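Order on the Shelf: How One Workshop Rearranged Its Storage

When Vastier moved its assembly workshop into the Rornum building in March, the company inherited 3030 square feet of floor and very little furniture. The previous tenant had stored goods on pallets. Equipment had to be lifted over other equipment, and small devices were often set down wherever a surface happened to be free.

The firm's facilities office chose to begin with shelving. Open metal units were preferred to closed cabinets, so that staff could check the contents of a tier from the aisle. The budget for the first phase was set at $480 per unit, including delivery and anchoring. Thirteen units were ordered, and the tallest were reserved for items with screens, which are easily scratched when stacked flat.

Each tier is assigned to a single type of equipment. Devices stand upright with their displays facing outward, and a gap is kept between neighbors. Some cables lie on the shelves, and others are stored in the packing area, known in the building as Flumia after the project for which it was first used. 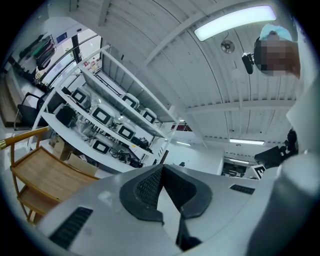 White metal shelving holds devices with black-bordered screens beneath the workshop's ribbed ceiling.

Lighting received equal attention. Long fluorescent fixtures were kept because they spread light evenly along the upper tiers, where labels had been hardest to read. The ceiling panels and beams remain white, a choice carried over to the shelves.

Staff working in the room wear disposable caps, and new employees are shown the storage plan before they handle any equipment. The plan lists 524 positions by aisle, unit and tier. An item taken out for work is returned to the same position at the end of the shift.

A second phase will extend the arrangement to the Su annex, where spare parts are still kept in cartons. The facilities office expects to reuse the same labels there, with deeper shelves for the heavier boxes.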